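Unit 13: Sorting small personal items in shared bedrooms

Scope. Jewelry, watches and soft toys left on a bed. Clothing is covered in the next handout.

13.1 Work surface
Use the made bed as the sorting surface. A quilted cover keeps beads and pendants from rolling, but fine chains can catch in the stitching - lift them straight up, do not drag. Spread the pieces so that no two touch.

13.2 Order of work
Start with chains and cords. Undo the clasp, hold one end and let the piece hang before laying it out in a line. A beaded bracelet in a tangled loop is opened by hand, never pulled from one bead. Watches go last, face up, with the strap open.

13.3 Containers
Jewelry: divided tray, 40 compartments (Restero or similar). One piece per compartment. Cord pieces and metal chains are stored in separate rows.
Soft toys: open basin or bin. Toys that stay on the bed go at the head end, next to the pillow.

13.4 Recording
Enter each piece on the Flornach sheet by type, material and color. Write "gold-colored" or "pearl-like" where the material has not been tested. Sheets hold 50 lines.

For the October practical, bring a blank sheet and a soft cloth.
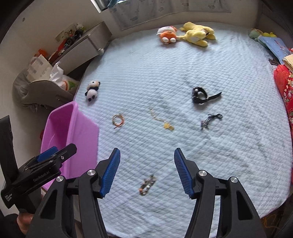

Fig. 13.1. Bracelets, necklaces and a wristwatch laid out on a quilted blanket, soft toys toward the head of the bed.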